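Hirkeo Fladham 2 Teaching Kit
Two-arm leader and follower set for showing a robot a task by hand

Status: In stock
Ships from: Hirkeo workshop, usually the same week
Page last revised: July 17, 2018

The Fladham 2 is for people who know exactly how they want a job done and would prefer to do it once more with their own hands than spend a month describing it in code. You hold a pair of lightweight leader arms. A pair of follower arms copies you. Everything you do gets recorded, including the part where you stop to scratch your nose, so please put the leaders down first.

The kit works in two ways. In hand-guiding mode the follower arms go slack enough to push around directly, which suits short moves and fixtures that never change. In remote mode you sit at the leaders and work at a distance – across the bench or in the next room. Most customers buy the kit for the first mode and end up using the second, and we have stopped arguing with them about it.

What customers teach with it

Wiping, sorting, folding, putting lids on things, taking lids off things. One bakery supplier spent January teaching it to stack paper cups and sent us a very long email about paper cups. The arms don't care what the job is. They do care about reach, so measure your table before you order and measure it again after you have moved the monitor you forgot about.

We test on worn tables as well as nice ones. A policy that has only ever seen a spotless white bench tends to lose its nerve the first time it meets a scratch.

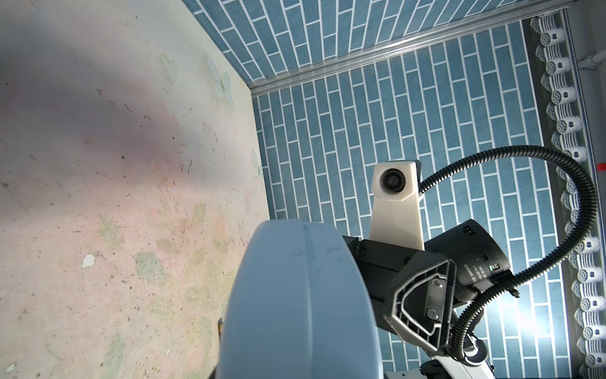 Each follower records its joint positions along with the camera views, all on one clock. If a cable drops out in the middle of a take, the recorder marks that take as bad and tells you so in a plain sentence. Earlier versions used an error number. Our support inbox remembers those days.

Breltum recorder software

Breltum comes with the kit and runs on an ordinary Linux desktop. Press the left pedal to start a take, press it again to stop, press the right one to throw the take away. You will use the right pedal more than you expect. Takes can be trimmed, renamed and replayed on the arms at half speed before you trust them with anything breakable.

Replay is worth doing every time. A demonstration that felt graceful at the leaders often looks, played back, like somebody hunting for keys in a coat – and whatever you trained on it will hunt for keys too.

Specifications

Arms: two leaders, two followers
Follower reach: 755 mm
Modes: hand-guided, remote
Takes per project file: up to 927
Start and stop: two-pedal foot switch
Table clamp: fits tops up to 86 mm thick

In the box

Leader pair with grips
Follower pair with grippers
Table clamps
Foot switch
Breltum on a USB stick
Printed setup guide

The desktop computer is not included. Neither is the table.

Options

Đỗ soft fingertips. Slip over the standard fingers for fruit, fabric and anything with a finish you would hate to explain to its owner. Sold as a set for both followers.

Long leader cable. For running the leaders from another room. Order the camera monitor with it unless you plan to shout.

Spare pedal. See above regarding the right one.

Before you order

The Fladham 2 is a teaching and research tool. It isn't rated for unattended production, and it shouldn't be used near children, pets or full coffee mugs. Hand-guiding needs one person at the arms and a second within reach of the stop button for the first day or so.

Setup questions go to Ibsa Admasu at the Hirkeo bench desk. Send your table dimensions and a short note on the task. If the note runs past a page, Ibsa will read it anyway, but the reply will start with a request to try the easy half first.

Returns are accepted on unused kits in the original foam.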